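Stavbridge Handling Laboratory
Hand-held gripper, two-finger type: inspection checklist after fault
Unit: Rothe 2
Inspection date: 20 Jun 2019
Inspector: Petrică Zamfir
Reason for inspection: fingers closed without command during the hanger and basket task
Result: not released for use, see section 7

How to read this list. Each item has a result (OK, NOT OK, or NOT CHECKED) and a comment. Where I was not certain, I wrote NOT CHECKED and I did not guess. Please do the same when you repeat the list on another unit.

1. What happened

The operator was putting hangers in the basket, which is the normal task for this station. Between two hangers she opened the fingers and took her hand away from the trigger. The fingers stayed open for a moment and then closed by themselves. Her left hand was near, because she was straightening the hangers, and the tip of one finger pinched her thumb. The skin was red but not broken. She pressed the stop button, the power went off, and the fingers became loose as they should.

The event is in the accident book. I spoke with the operator the same afternoon and I wrote this section from her words. She read it and agreed to it.

2. Before touching the tool

2.1 Power supply disconnected at the wall and plug visible to the inspector. OK
Comment: I kept the plug on the table in front of me during all work with the cover off.

2.2 Waiting time of 60 seconds after disconnection. OK
Comment: The label on the supply says to wait, but it does not say how long. The Zakis manual says 60 seconds. I ask that we put this number on the label.

2.3 Tag "Do not use" attached. OK

2.4 Fingers move freely by hand without power. OK
Comment: Both move, but the right one has a small resistance near the fully open position. See 3.4.

3. Fingers and linkage

3.1 Finger blocks without cracks. OK
Comment: I looked with a lamp and also bent them a little by hand. No cracks found.

3.2 Finger edges smooth. NOT OK
Comment: The right finger is worn and uneven along its top edge. The left one is slightly rough at the tip. This wear did not cause the fault, but it can catch a glove or scratch the skin. Replace both fingers as a pair. If only one is changed, the grip will not be equal.

3.3 Finger screws tight. OK
Comment: All were tight. I put a new paint mark on each one, so that a later movement can be noticed.

3.4 Linkage joints clean and without play. NOT OK
Comment: In one joint on the right side I found green fibres, wound around the pin. I think they come from a basket, but I cannot prove it. After I removed them with tweezers, the resistance from 2.4 was gone.

3.5 Mounting plate straight and firmly fixed. OK

4. Cable and trigger

4.1 Outer cover of the cable not damaged. OK

4.2 Cable does not pull on the connector when the tool is in a working position. NOT OK
Comment: When the tool is turned to reach over the far side of the basket, the cable becomes tight at the connector. On the bench everything looks good. It must be tested in the real position, with the arm stretched as the operator does it.

4.3 Trigger signal steady with the trigger released. NOT OK
Comment: I believe this is the cause. With the tool at rest, the signal was correct. I then moved the cable by hand near the connector and recorded 200 movements. The signal jumped to "close" in 5 of them. With a new cable of the same type I repeated the 200 movements and there was no jump.

4.4 Old cable kept for examination. OK
Comment: It is in a bag in the fault cupboard. Please do not repair it and do not throw it away.

5. Stop function and force

5.1 Stop button cuts the power to the fingers. OK
Comment: Tested many times, with the fingers opening, closing and holding a hanger.

5.2 Closing force within the set limit. OK
Comment: The force was under the limit in each measurement. I want to say clearly that this does not make the event harmless. The limit was chosen for objects, and a thumb was not considered.

5.3 Software ignores a close signal shorter than the set time. NOT OK
Comment: The set time was zero, so every short signal was accepted. On the other units it is not zero. I do not know who changed it or when, because the settings file has no history. I have restored the value from the Prirnomel sheet.

6. Work place

6.1 Table stable, objects reachable without stretching. OK
Comment: The hangers lie on the white sheet directly beside the basket, so the distance is short. I would not change this.

6.2 Objects separate easily. NOT OK
Comment: The hangers are laid down nested, one on top of the other, with the hooks together. To take only the top one, the operator often holds the others back with her free hand. For this reason the hand was near the fingers. Please lay them side by side, with a gap between them. 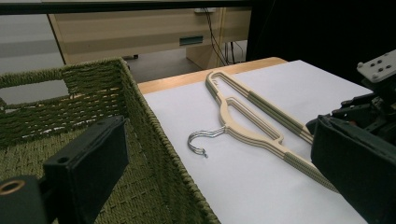 6.3 Basket free of loose fibres at the rim and handle opening. NOT CHECKED
Comment: The basket from the day of the event was exchanged before I arrived, and I have not been able to find it. Any basket of woven cord should be checked by hand along the rim before a session. Loose ends should be cut.

6.4 Stop button within reach of the free hand. OK
Comment: It is in reach for a right-handed person. A left-handed person must cross the tool to press it. I suggest a second button on the other side of the table.

6.5 Operator instruction available at the station. NOT OK
Comment: The instruction was there, but it was an older edition. It does not mention the free hand at all. I have added this sentence in pen: "The free hand stays off the table while the tool has power. To move objects by hand, press stop first."

7. Decision and open points

The unit stays out of use until the following points are closed.

New pair of fingers fitted and force measured again (3.2, 5.2). Open.
Cable guided with a loop and a clamp, so that it cannot pull on the connector (4.2). Open.
New cable fitted (4.3). Done.
Software time restored (5.3). Done. Settings file to be locked. Open.
New edition of the instruction printed and signed by all operators (6.5). Open.

The other units of the same type may continue, on condition that items 4.2, 4.3 and 5.3 are checked on each of them before the next session. If the signal jumps even once, the unit must be stopped and I must be informed.

The full list is to be repeated in November, or earlier if a cable is changed.

Petrică Zamfir
Equipment safety, Stavbridge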